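Teaching the Cell to Pick Up Something Soft

In August I finally got time for the small cell at our Plukano workshop. For those who are new on this blog: it is one arm, one white table, a yellow fence, and a controller from Grovell which is older than my driving license. I look after it alone, so every mistake in it is also mine.

The problem was the grip force. The program from Dresside was made for hard plastic parts, and it closed the fingers with 14 newtons. With a hard part you see nothing. With a cardboard box you get two dents and a sad customer. So I decided to set everything again, with tissue boxes as test parts, because they are cheap and they show every error.
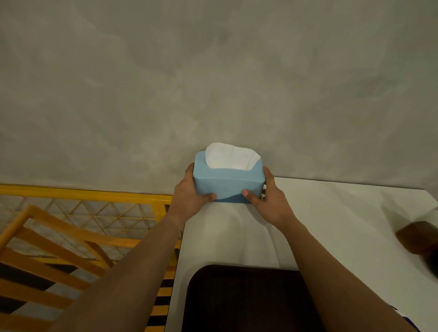 I began with 5 newtons. This was too little, the box turned a bit in the fingers when the arm went up fast. Then I went up in very small steps and repeated each step for 60 cycles. It is boring work, I must say, but I like it. You drink coffee and you listen to the sound of the valve.

The second thing was the pick height. After cleaning the finger pads I found that the height was not correct anymore, so now I measure it from the table each time: 112 mm to the lower side of the pads. I wrote the number with marker inside the door of the cabinet.

The pads themselves come from Mendoza, and I change them when the surface becomes shiny. If you wait longer, you will start to give more force to hide the problem, and then you are back at the dents.

Next month I want to look at the cable of the wrist, it makes a small noise when the arm turns left.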